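Ticket 672: Hallham, back bedroom, mattress cover and bedding storage
Status: open
Opened: 2020-12-15

Problem as reported: quilted cover on the wide bed won't stay put. It rides up at the head end and leaves a ridge across the lower part of the bed. Clothes and spare bedding have been piling up on the left side, against the wall, and get dragged along whenever the cover is pulled straight.

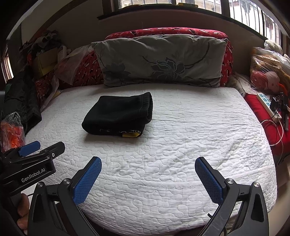 *Logged by Bament, Hallham house list*

The cover is the white one, Enano, bought in May. It went through the wash at 60 before I read the label, which says 40. I don't know if that shrank it. The corners now need a hard pull to go over the mattress and the top left one comes off again by morning.

Tried so far:

- Turned the cover end to end. Same corner position came off, so I don't think it is one bad corner.
- Pulled the bed out from the wall and tucked from behind. Held for 3 nights.
- Put the grey flowered pillow and the red cushions back against the headboard to weigh the top down. No difference.
- Safety pins. Took them out, one had opened.

The raised seam is part of the cover and was there when new. The ridge I mean is a separate thing, it comes and goes with the pulling.

**Update 1**

Started on the clothes, as they have to come off the bed before anyone can get at that corner. Plan is to fold the dark things into thick bundles and stand them in the chest on the landing, and to air the rest. Bag for the red cushion stays on until I know where it is being kept. The sill above the headboard needs wiping too but that is on the other list.

Got through 5 bundles before supper. The white things take longer because they crease if they are left in a heap, and they will need ironing whatever I do.

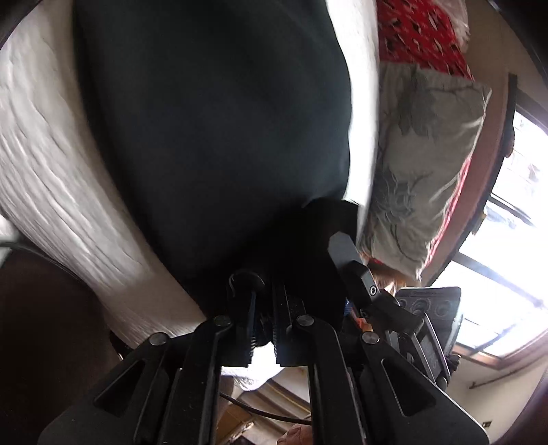
Ha replied that the wash is probably not the cause. The same cover on the front room bed was done at 60 as well and fits fine. The difference is the mattress, as the back room one is deeper, and the elastic only just reaches under it. Suggested the clip straps that go under the mattress from corner to corner, and asked for the depth to be measured before any are ordered.

**Update 2**

Measured. The mattress is 6 cm deeper than the front room one. That would explain the corners. Straps ordered, the long sort, one pair for the head end to begin with. If they hold I will get a pair for the foot.

Leaving the ticket open until the straps come. In the meantime please don't put anything else down on the left side of the bed.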